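Notebook, August – wrist camera, Bedholm two-finger gripper vs. the Wisitz, in sim

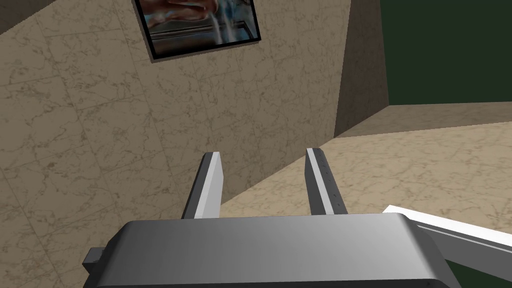 Does the sim wrist view tell us which gripper to buy?
Only which one blocks less of the camera. Grip force, pad wear and cable snag all have to wait for the bench.

Writing that down first so I don't talk myself out of it later. The Drellormont people say their renderer is good enough to pick hardware from. I've heard that before about other renderers and we still ended up with a drawer full of brackets.

Setup this morning: same arm model, same room, same camera mount, only the gripper swapped. Marble room preset, left on default lighting. Bedholm first. With the fingers open, the housing takes up nearly the full width at the bottom of the view, and you look out between the fingers at wall and floor. Part of the arm link shows at lower right too. I had hoped to ignore the link when masking, but it's bright white against pale stone and the segmentation will have opinions about it.

The marble bothers me more than the gripper does. Wall and floor have the same beige and the same brown veins, and the tile seams are faint. Fikre (our depth estimator, the old branch) leans on texture edges, so I expected it to mix up the two planes, and it did. Depth along the wall-floor line wandered between runs with nothing moving. The dark green wall at the back has no texture at all and gave a confident answer, which I trust even less.

Ran 2,831 poses on the Bedholm. Threw out the first 100 because the joint limits file was from the wrong arm. My fault – the names differ by one letter. Reran those and got the count back to where it was.

Numbers I'm willing to keep: the fraction of the view covered by gripper, per pose, fingers open and fingers closed. It's plain geometry and I can check it with the CAD. Numbers I'm not keeping: anything labeled "grasp success." The contact model lets the fingertips sink into the object before it pushes back, and everything sticks. I dropped the friction to something silly and the block still came up.

Wisitz after lunch. Shorter housing, fatter fingers. First impression is that it blocks less at the bottom and more in the middle, where we need to see. Stopped at some 800 poses when the license server dropped. Not restarting tonight. A partial set against a full set isn't a comparison, so no plot until both are done, and please don't lift one off the shared drive.

Also the mount. Camera roll on this one is well off level, so the room comes out tilted. I want to know if that's the pose sampler or a bad transform in the gripper file. If it's the file, every Bedholm pose has it and the coverage numbers are probably still fine, but the depth ones go in the trash. Check by sending the wrist to zero and reading the camera frame directly.

Still open:
– wrist at zero, read camera roll, both grippers
– swap marble for the plain gray room, same poses, see if Fikre settles down
– finish Wisitz
– ask Drellormont what the finger pads are made of in their model. Last time the answer was "default"
– get a real Bedholm on loan before anyone signs anything

4:40 pm, gray room preset loads but the floor is missing. Leaving it.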